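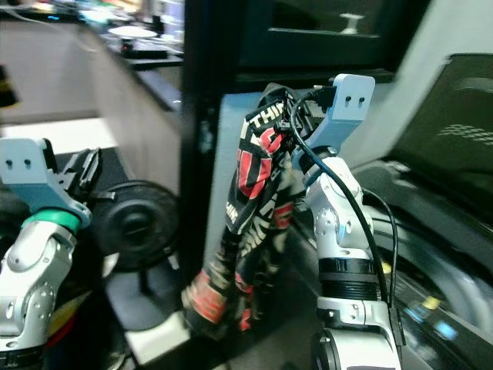
4. Fixing the leg vice to the bench

The Celtach vice weighs more than it looks. The leaflet in the box says one person can fit it in an afternoon. Allow longer, and get help for step 3.

1. Check the bench leg before you drill anything. It should be solid hardwood, at least 100 mm square. Older Fumine benches have a thinner leg and will need a packing block glued to the inside face.

2. Mark the centre line for the screw. The paper template shrinks and stretches with the weather, so measure from the top of the bench and treat the template as a second opinion.

3. Lift the vice into place and clamp the mounting plate to the underside of the bench top. The foot of the leg must sit on the floor or on a block. If it hangs, the plate bolts take every hammer blow and will work loose.

4. Drill the bolt holes right through. Coach screws are supplied (part 769), and we are told they are strong enough. We would still use bolts with wide washers.

5. Tighten each bolt a little at a time, going from corner to corner.

6. Close the jaws on a scrap of softwood and look at the marks. A gap of up to 2 mm at the bottom is normal for this type of vice. Anything over 5 mm means the plate is out of line, so slacken off and go back to step 3.

Caution: keep your feet clear of the leg until the plate is bolted. The clamp alone will not hold it.

Note: the makers of Eltilano screw grease claim it lasts the life of the vice. Wipe the thread and grease it again every March, whichever brand you use. Plain axle grease does the job.

For fitting to a steel-framed bench, see section 5.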